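Inicio Productos Manuales Soporte Contacto

4. Cuidado de la ropa blanca con el jabón Javis

4.1 Separe la ropa blanca de la ropa de color y revise todos los bolsillos.

4.2 Disuelva 20 gramos de Javis en 5 litros de agua tibia. Remueva hasta que no quedan granos.

4.3 Sumerja la tela, sin doblarla, y déjela en reposo. Para sarga gruesa, el reposo puede ser de toda la noche.

PRECAUCIÓN: No mezcle Javis con lejía. Use guantes si tiene la piel sensible.

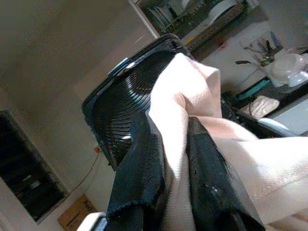 Mali Powell pregunta si el paso 4.3 sirve también para los manteles con bordado, porque a ella el hilo rojo le perdió color. Para bordados, reduzca la dosis a la mitad y pruebe antes en una esquina.

4.4 Aclare dos veces con agua fría y escurra sin retorcer.

4.5 Tienda la tela a la sombra, con las costuras estiradas con la mano.

NOTA: El envase abierto se conserva en lugar seco, con la tapa bien cerrada.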